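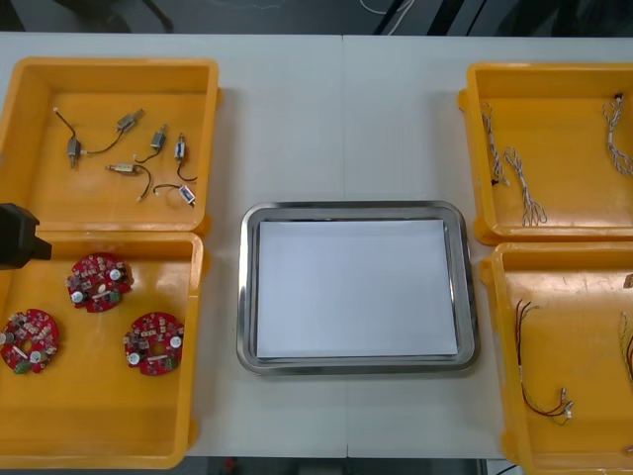

Figure 1. Table layout for the kitting exercise: motors and boards on the left, wiring on the right, steel tray with its paper in the center.

Build a Kitting Bench
Notes for session 5: Trays, the center tray, and the first picks
Hevum shared workshop, evening course
Notes by Sem Van Hecke

Welcome back, everyone, and thank you for leaving the room in such good order last time (the screwdrivers were even back in size order, which made my evening). These notes are longer than the last set. Some of you asked for more of the talking written down, so I've written it down, and you can skip what you remember.

Where we are

By now your arm homes, moves to a saved point without complaint, and opens and closes its gripper when the script tells it to. If yours doesn't do all of those yet, don't panic, come half an hour early and we'll go through it together. Tonight we stop waving the arm around in the air and give it a job. The job is kitting: taking parts out of supply trays and setting them down together in the center tray, so that a person can pick up one complete kit and build with it.

I like kitting as a first real task. It's slow, it's forgiving, and you can tell from across the room whether it went well. It's also a job people really do by hand in small shops, and Dirk Vermeulen, who will be helping out again tonight, did it for a couple of years at a pump repair place before he got interested in machines. Ask him about it during the break.

The layout

Look at Figure 1 for the general idea. Each kind of part has its own orange-yellow tray. The motors with their thin dark leads are together in one, and the round red boards are together in the one next to it. On the other side are the braided white wires in one tray and the thinner colored harnesses in another. The stainless steel tray goes between the two sides.

Please keep to this arrangement for the first run even if you can think of a better one. The starter script has the tray names already filled in (MOTOR, BOARD, BRAID, HARNESS and KIT), and it's much easier for Dirk and me to help when every table matches the script. Once your first run is finished you can shuffle them however you please, and a few of you will find a shorter path than mine.

Set the supply trays so their rims touch. On our tables you can use the faint seam between the two table panels to square things up by eye. Then put a strip of masking tape along the outside edges of each tray, press it down well, and mark the corners with a pencil. If somebody bumps a tray later, and somebody will, you can slide it back to the pencil marks without teaching all the points again.

A word on the trays themselves. We bought the plastic ones from Floritex, who mostly supply garden people, and they're lovely, cheap and tough. The thick rounded rims are kind to the gripper if it brushes them. The one thing to watch is that the floor of a tray is lower than you expect when you look at it from the side, so always teach your height with a part actually in the tray and your eyes down at table level.

The paper in the center tray

Polished steel is a nuisance for a camera. It picks up the ceiling lights, your sleeve, the arm going by, and all of that shows up as shapes the software would love to call a motor. So we lay a plain white sheet flat in the bottom of the steel tray. It should cover nearly the whole bottom, with only a thin strip of metal left at the edges. Trim it if it curls up the sides. Don't glue it. A bit of double-sided tape in the corners is plenty, and you'll want to swap the sheet when it gets grubby.

The paper also gives you something to draw on. After your first run, take a pencil and sketch a light outline where each part ought to land, with the part's name written small beside it. Then you have a target to compare against, and you'll see quickly whether your arm drifts in one direction as the evening goes on. Mine drifts toward the window. I have a theory about that, which I'll spare you.

Handling the parts

Motors. These are the easiest, so we start with them. Spread them out with space between them so that the leads don't tangle, and give each one a bit of clear floor on both sides for the fingers. Grip the body, never the lead. A motor that lies on its side is fine, and so is one that stands up, but they need different grip heights, so save them as separate points with separate names. I'd call them motor_flat and motor_up. Whatever you call them, write it in your notebook as well as in the script. More than one person has come back from coffee and wondered what "m2new" was meant to be.

Boards. Go gently! The round red boards have small components all over them, and taller white parts that will take the force if your gripper comes down in the wrong place. Teach your approach from directly above, stop well clear, and then come down in small steps at the slow speed. Grip across the outer edge. The outline is scalloped, so turn the gripper until the pads meet a solid part of the edge and not a notch. It's tempting to use the hole in the middle of the board, and we will, in a later session, once we've fitted the Claeys expanding finger. Please don't try it tonight with the standard pads.

Touch the metal foot of the bench before you handle boards by hand. You all know this. I'm writing it down anyway.

Braided wires. Wires are a different animal from everything above, and you should expect to be a little annoyed with them. A motor stays the shape it was when you let go of it. A bundle of wire doesn't, and the strands at the ends fan out and catch on whatever is near. Lay each bundle in its tray as straight as it will reasonably go, pick it up close to the middle, and lift high before you move sideways. If the ends still drag over the rim, lift higher before you try anything clever.

Harnesses. Lay the thin ones out as long loops with the connectors at the end nearest you. Pick one up with both sides of the loop between the pads and set it down slowly, so that it folds over itself on the paper instead of springing out. Some folding is perfectly all right. A kit only has to be complete and easy to pick up.

Your first run

Work in pairs. One of you is at the keyboard and the other has a hand by the stop button for the whole run, and then you trade. The person at the stop button does nothing else: no phone, no tea, no leaning over to see the screen.

1. Check that the center tray has its paper and nothing on it.
2. Home the arm and wait for the light on the Delgate controller to go green.
3. Set the speed to 10 percent. Leave it there until you've finished a complete kit.
4. Run the MOTOR pick alone. Watch the lead as the motor comes up, and stop if it is wrapped around a neighbor.
5. Run MOTOR to KIT. The part should be released just above the paper, close enough that you hear a small tap.
6. Do the same with BOARD, and use the slow approach every time.
7. Now BRAID, and then HARNESS.
8. Return the parts to their trays by hand and write down what you saw, including the picks that failed and how.

On that last point, I'd much rather read "missed, landed on rim, pads too wide" than a page of neat check marks. Failed picks are what we'll work on next time, and if your notebook hasn't got any I'll have nothing to teach you.

Teaching the release height

This was the question that came up most in the last group, so let me go through it slowly. When you teach the pick, you find the height at which the pads close nicely around the part. When you teach the release, it's natural to copy the same number, and that will nearly work, and then it will bother you all evening. The steel tray and the plastic trays don't have their floors at the same height. So teach the release separately. Hold a part in the gripper, lower it over the paper until you can just slide a second sheet of paper underneath without it catching, and save that. You'll do this once per kind of part. It takes ten minutes or so and it's time well spent.

If the part hops when the gripper opens, you're too low and the pads are pressing it down. If it rolls, you're too high. Motors with a round body may roll a little whatever you do, and for those you can try turning the gripper so that the lead trails behind and acts as a sort of brake. Dirk taught me that one.

Cables and tidiness

Run the arm's cables off the far side of the table and let them hang with some slack. Don't bring them across the trays, even for a quick test. Check the floor on your own side before you start, too, and pick up anything small that has fallen. The floor is dark, parts are hard to find on it, and the chairs have wheels.

To bring next time

Your notebook, with the failed picks in it. A pencil and a soft eraser. If you have a small lamp with a bendy neck at home, bring that too, for we'll be looking at shadows, and the ceiling lights here only do so much. The spare gripper pads are in the drawer under the label printer. Sign for them on the sheet, please, and put the worn ones in the jam jar.

Doors are open from 6, and we start at half past. If you're going to be late, send Dirk a message, as my phone will be in my coat.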